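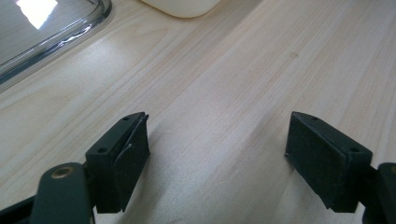 Light wood tabletop, from above

Home | Gift Boxes | Orders | FAQ | Contact

Gift Box FAQ

When do holiday orders close?
The November cutoff applies to all Ladeo boxes. Later orders ship in January.

Can items be swapped?
Two per box. Peppermint items are excluded.
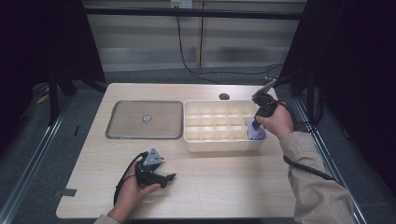 Two hands with grippers over a table

Is there a weight limit?
Yes. Each box holds 800 g of food, packaging not included.

Do boxes contain nuts?
Most do. Check the label on each item.

Comments

zumavetti_fan: Does the swap limit cover the cheese box?

kitchen1257: Mine came with two jars of the same mustard. Who do I write to?

Contact | Copyright Cutero | Back to top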